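Farm Shop and Grain Bin Tips for the Slow Months

January is my favorite time in the shop. The combine is parked, the coffee is on, and there's finally time to fix all those things I cursed at during harvest! These are the little tricks that have earned their keep on our place outside Cullen, where we grow winter wheat, some peas and more kochia than I'd like.

Clean the drill before you need it

Mice love a seed drill. Pull every seed tube, run a length of soft rope through it and look for chaff packed in the bends. I found one plugged solid last winter and that would have been a bare strip across the whole field. Mark each tube with a paint pen as it comes off, and put them back in the same order.

Vacuum the seed cups too. A shop vac with a piece of old garden hose taped to the end gets into corners that the regular nozzle never will - I love this one.

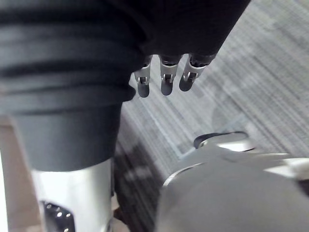 Once the cups are clean, turn the drive wheel by hand and listen. A dry bearing has a gritty sort of growl, and it's so much easier to hear in a quiet shop than over a tractor.

Keep a seed jar shelf

Save a quart jar from every lot you bin, with the variety, field and moisture written on masking tape. Ours go back 11 harvests now and they're wonderful to have when somebody asks what went into the Cartwright quarter.

For a quick sprouting test, lay 10 seeds in a row on a damp paper towel, roll it up and slide it into a bread bag on top of the fridge. Do several rolls per lot. It won't replace a lab test, but it'll warn you early if something's off.

Bins and augers

Sweep empty bins right down to the bolts and get under the aeration floor if you can. Old grain in the cracks is where the bugs spend the winter.
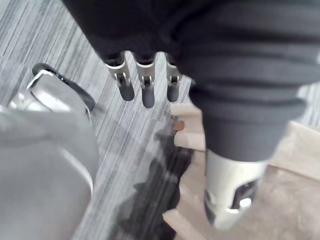
Check the door seals with a flashlight after dark. Have someone stand inside with the door shut while you shine it around the edges, and chalk every spot where the light comes through. New foam strip goes on best when the metal is warm, so save that part for a sunny afternoon.

Lock out the auger before you reach for anything. Every time, even for a handful of wheat.

Write it on the wall

I keep a sheet of white-painted plywood by the shop door for grease dates, belt sizes and filter numbers. It beats any notebook I've ever lost! Hour meter readings go there as well - the old tractor was at 2676 when I changed the hydraulic filter, and now I don't have to guess.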